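Restoring water repellency to a compact umbrella

Fabric that once shed rain can begin to soak it up as the factory finish wears off. Retreatment restores the beading but does not repair holes or failed seams. If the canopy leaks along a seam, seal that first and let it cure.

Open the umbrella fully and rinse both sides with lukewarm water. Wash with a soft sponge and mild soap, working from the crown outward. Do not use fabric softener – it leaves a film that blocks the treatment. Rinse until the water runs clear and leave the umbrella open to dry in the shade.

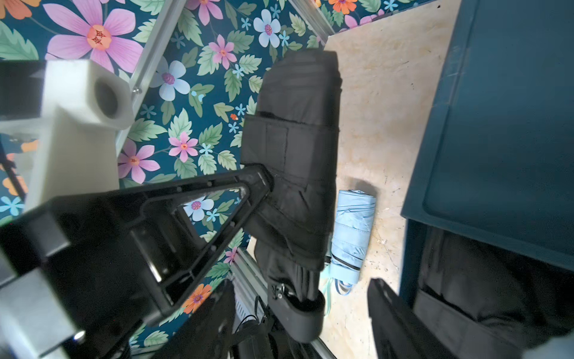

Apply the spray outdoors with the canopy open. Hold the can 30 cm from the cloth and cover one panel at a time with a light, even coat. Treat the closure band as well: a wide one with stitched seams, as on this black compact, takes up water along the stitching. Keep spray off the handle and wipe any drips from the rib joints.

Wait 30 minutes, then apply a second coat. Leave the umbrella open overnight before folding it. Test with a few drops of water on each panel; any panel that darkens needs another coat.

Raelene Sutcliffe
Updated February 2021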